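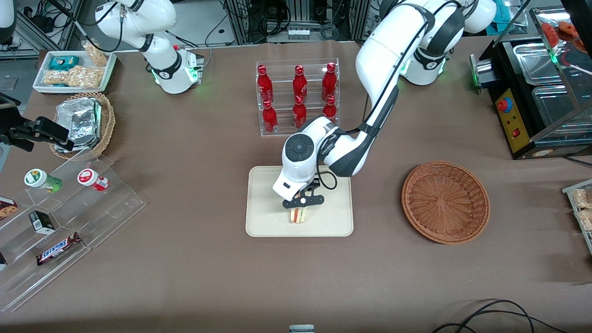 Who pays when a big plant shuts? The town does, mostly, and it goes on paying long after the company has stopped.

I've been meaning to write this since June and kept putting it off. The Alden paper mill at Wengate is closing, everybody here knows it, the last reels come off in spring. What gets me is the way it's being talked about. "Market conditions." "Legacy asset." As if the mill was a bit of weather that blew over the estuary and is now blowing off again.

Market conditions, fine. I'll give them that. Newsprint is dying, I don't buy a paper myself more than twice a month. Energy costs are brutal. The mill at Kerkska is newer and has its own power and sits next to the trees. If you asked me to pick one of the two with a spreadsheet in front of me I'd pick Kerkska as well. I am not going to pretend the board are idiots.

But the spreadsheet has edges, and Wengate is on the wrong side of them.

Take the road. The county widened the approach road for the mill's lorries and is still paying it off. Take the rail spur, same story. Take the college, which built an entire course round paper machine maintenance because Alden asked for it, politely, over lunch. None of that goes on Alden's books as a cost of closing. It just sits there. A very good road to a locked gate.

Marites Mercado taught on that course. I rang her last week. She has a class halfway through their second year, and she said the question she gets most is whether to bother finishing. She tells them yes. A bearing is a bearing, she said, whatever it's turning. True enough, and there's a bottling place inland that might take a couple. A couple.

The figure in all the reports is 2,084 jobs, which is the mill plus contractors. It's a big number so it gets used. I'd rather people looked at the smaller ones. Redundancy terms: 4 weeks' notice over the legal minimum for staff, nothing extra for contractors. Retraining fund: open for 2 years, then whatever's left goes back to the company. Back to the company! Read that again. If the fund is slow and badly run, Alden gets a refund. Who on earth agreed to that.

Well, we did. The council did, in our name. They'd say they had no cards. I have some sympathy, you can't force a firm to make paper at a loss. But no cards? The firm wants the site cleared for sale. It wants the water licence moved across to the buyer. It wants the change of use to go through without a fuss, because Lim, the warehouse people, are apparently keen on the land and won't wait for ever. Those are cards. They're not aces, but you don't lay them face up on the table in the first meeting and ask what the other side would like.

Here is what I'd have asked for. The retraining money ring-fenced in the town, spent or unspent. The contractors in on the same terms as staff, when half of them have been through that gate every morning longer than the managers have. And a bond for the clean-up, paid before the first shed comes down. There are settling ponds behind that mill that have been there for decades. I don't know what's in them. Neither does the council, I asked.

People say ask for too much and you scare off the next one. Gumaro Palacios said it to me in the queue at the chemist, and he's no fool, he ran the loading bay for years. His view is that a town that makes trouble over an exit won't get an entrance. I have thought about that more than I'd like to admit. And I think he's wrong, or mostly wrong. Firms look at roads and wages and rent and the price of electricty. I have never heard of one looking up how a council behaved over somebody else's ponds. If they do look, and it puts them off, then I'd want to know what they were planning.

Dalia Ouazzani had a letter in here a fortnight ago saying we should stop mourning and take the warehouse. Twenty-odd lines, all of it sensible. Warehouse jobs are jobs. Yes. They're also fewer, and they pay less, and the lease has a break clause, so we could be having this same conversation sooner than she thinks. Take it, by all means. Just don't take it instead of the money that's owed.

And there's the unions. Late. Sorry but they were. Eun-ji Ko was the one rep who said out loud, well over a year ago, that you don't stop replacing the felts on a machine you mean to keep. She was told not to start rumours. By her own side, too.

Is any of it still fixable? Some. The site sale isn't signed. The licence transfer goes to the planning meeting in the new year and there is a slot for public comments, three minutes each, you have to put your name down beforehand at the front desk. Bit-na Sung is collecting questions from contractors who don't fancy standing up themselves. Give her yours. Keep them short and ask about the ponds.

I'm told tone matters at these things so I'll be on my best behaviour. I worked at that mill for 20 years and my dad did before me, and I'm not asking for it to be kept open like a museum. Shut it. Sell it. Then settle up with the poeple who built the road to your door, before the lorries turn round for the last time and it's somebody else's department.

Comments are open under this one till the end of the week. No swearing please, I have to read them all.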